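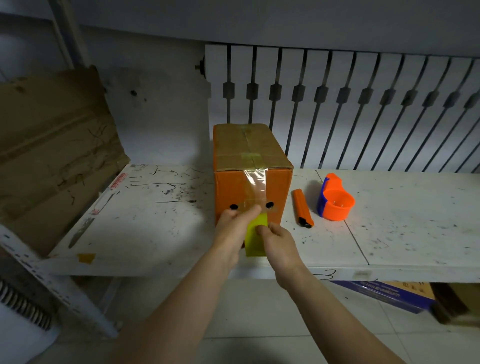 *Yellow-green strip held between two hands at the front of an orange shelf box, at the lower end of the visible clear tape.*

# Closing and marking small shelf boxes

This procedure covers small cardboard boxes kept end-on on an open shelf: one narrow face forward, the length running back to the wall. Stored this way, the narrow face is the only part that can be read without moving anything, so it gets the color strip. It applies to reused product boxes as well as plain ones. Boxes wider than the shelf is deep are covered separately.

## Materials

- Clear packing tape
- Colored tape in a bright shade that contrasts with the box (yellow-green reads well on orange, brown and white)
- Scissors or a tape dispenser with a sharp edge
- Dry cloth
- Fine permanent marker

The measurements below are from the Pundby shelf unit in the Ikitgate storeroom. Adjust for other shelving.

## 1. Check the box

Empty the box and press each face with a thumb. If a face stays dented, use another box. Ragged flap edges are acceptable as long as the two flaps still meet along the seam. Do not trim them. Trimming usually leaves a gap, and the tape then sticks to whatever is inside.

Wipe the front face with a dry cloth. Printed and coated cardboard holds tape well when clean and poorly when dusty. Do not use a damp cloth on uncoated board.

## 2. Fill and close

Fill to just under the flaps. An overfilled box bows at the seam and will pull the tape up within a few weeks.

Fold the flaps down so that they meet without overlapping. For light contents, a short piece of tape across the seam near the front is enough. For anything heavier than 394 grams, run clear tape along the full length of the seam.

## 3. Secure the front face

1. Cut clear tape long enough to run down the middle of the face from top to bottom.
2. Fix the upper end first, level with the top edge.
3. Hold the tape taut and smooth it downward with a thumb, working from the center out.
4. Press the lower end flat.

Wrinkles form mostly in the upper part, where the tape is first set down. Small ones do no harm. A wrinkle that reaches the side of the tape lets dust in and should be cut out and patched.

If the face has printing or marks that need to stay legible, keep the tape narrow enough to pass between them.

## 4. Apply the color strip

Leave the box on the shelf for this step. The strip can then be lined up by eye with those on neighboring boxes.

1. Cut the strip to 88 mm. Cut the lower end straight; it is the end that shows.
2. Hold the strip by its two sides, one hand at each side, with the lower end hanging free.
3. Bring it to the middle of the face. It may overlap the lower part of the clear tape.
4. Press one upper corner, check that the strip is vertical, then press the other side.
5. Smooth down to the bottom.

Keep the lower edge clear of the shelf surface. A strip that touches the shelf catches each time the box is slid out and starts to peel from the bottom.

If the strip goes on crooked, lift it right away. On coated board it comes off cleanly in the first minute or so. After that it may take some of the surface with it.

## 5. Write the contents

Write on the strip after it is down. Use one or two words, plus the month if the contents expire (for example, "fuses, February"). The Brikside marker needs a few seconds to dry on glossy tape.

## Spacing

Leave 69 mm between a box and whatever stands next to it, enough for a hand on each side. Open cups and pen holders go to one side of the boxes, not in front of them. Loose tools can lie between, provided they do not block the box from sliding forward.

## Common problems

**Strip lifts at the corners.** The face was dusty, or the strip was stretched during application. Replace it and lay the new one down without tension.

**Box tips when pulled.** The weight is toward the back. Repack with the heavier items at the front.

**Seam opens.** Remove the old tape before adding new. Tape over loose tape does not hold.

**Two colors look alike under storeroom lighting.** Green and yellow-green are the usual pair. The Furnival color list keeps them on separate shelves.

Corrections to the measurements go to Rafia Ghauri.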